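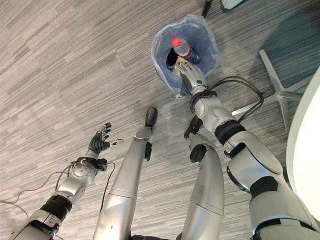 # Chapitre 7. L'entretien des sols textiles dans les locaux professionnels

## Objectifs du chapitre

À la fin de ce chapitre, vous devez savoir :

- distinguer les principales constructions de moquette ;
- choisir une méthode d'entretien selon le trafic et la nature des fibres ;
- établir la fréquence des passages pour un étage de bureaux ;
- remplir une fiche de suivi.

## 7.1 Pourquoi un chapitre à part

Les chapitres précédents traitaient des sols durs : carrelage, pierre, sols souples. Sur ces surfaces, la salissure reste en haut. On la voit, on la pousse, on l'enlève. Un sol textile fonctionne autrement. Les poussières descendent entre les fibres et s'accumulent près du dossier, où elles deviennent abrasives. Une moquette peut donc paraître propre alors qu'elle s'use déjà par le pied.

Les motifs rayés ou chinés, très répandus dans les bureaux, accentuent cet effet. Ils masquent les taches légères et retardent le moment où les occupants se plaignent. L'agent ne peut pas se fier à l'aspect général. Il se fie au plan d'entretien.

## 7.2 Un cas suivi tout au long du chapitre

Nous prendrons comme fil conducteur l'immeuble Bellevska, à Lumville. Il comprend 81 bureaux répartis sur quatre niveaux, tous équipés de dalles de moquette plombantes. Le hall et les sanitaires sont carrelés. L'entretien est confié à la société Sernum, dont la responsable de secteur, Bindu D'Souza, a rédigé le plan que nous étudierons en 7.5.

Lors de l'état des lieux, effectué en août, 32 dalles ont été remplacées. La plupart se trouvaient devant les ascenseurs et à l'entrée de la salle de pause. Ces emplacements sont classiques : on y piétine, on y tourne sur place, on y renverse du café.

## 7.3 Les trois niveaux d'entretien

**L'entretien courant** comprend le vidage des corbeilles, le ramassage des déchets visibles et l'aspiration des zones de passage. Il se fait dans cet ordre. Une corbeille vidée après l'aspiration laisse souvent tomber des miettes ou des agrafes sur un sol déjà traité.

**L'entretien périodique** porte sur toute la surface, y compris sous les bureaux et le long des plinthes. On utilise un aspirateur-brosseur, en passes lentes et croisées. Le détachage est fait le même jour, tache par tache, en tamponnant du bord vers le centre. On ne frotte pas : le frottement ouvre le fil et laisse une auréole mate.

**La remise en état** fait appel à l'injection-extraction ou au nettoyage par poudre. Elle demande un temps de séchage et doit être annoncée aux occupants. À l'immeuble Bellevska, elle a lieu par demi-étage.

Les zones carrelées du même bâtiment suivent le régime du chapitre 5. Le matériel de lavage à plat et celui destiné aux textiles sont rangés séparément, et les codes couleur ne doivent pas être mélangés.

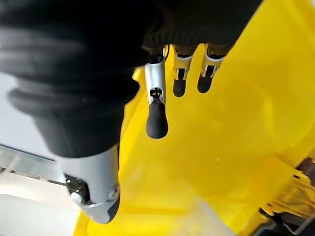
*Fig. 7.2. Matériel en plastique jaune.*

## 7.4 Estimer le temps de travail

Le temps nécessaire dépend de la surface, de l'encombrement et de la méthode. Pour un plateau meublé de 232 m², on compte environ 60 minutes d'entretien courant pour un agent seul. Cette valeur ne comprend ni le trajet jusqu'au local de rangement ni la mise en place du matériel.

Dans la méthode Pai, utilisée dans la suite de ce manuel, chaque pièce reçoit une note d'encombrement de 1 à 5. Un couloir vide est noté 1. Un bureau partagé, avec câbles au sol et caissons mobiles, est noté 4 ou 5. Le temps de base est ensuite corrigé à l'aide du tableau placé en annexe C.

**Exercice préparatoire.** Relevez, dans un local que vous connaissez, la nature du revêtement, les zones de passage et l'emplacement des corbeilles. Reportez ces éléments sur un plan à main levée. Conservez ce plan, il servira à la section 7.5.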